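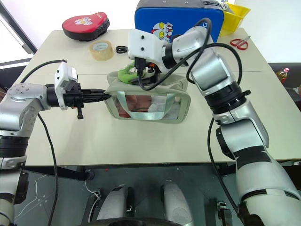

*A sage-green mirror pouch and a bright green cloth, on the table.*

I have grown fond of the soft pouch with a mirror in it, and I'd like to say a word for it before September's suitcases come out again. My friend Veronika Csizmadia swears by hard cases (she owns more than I'd care to mention), but a padded rim forgives so much! Fold the cloth, lay it against the glass, and let the fabric crumple a little if it wants to. I think we fuss too much over neat corners, and I'd happily give up every one of mine for a clean mirror.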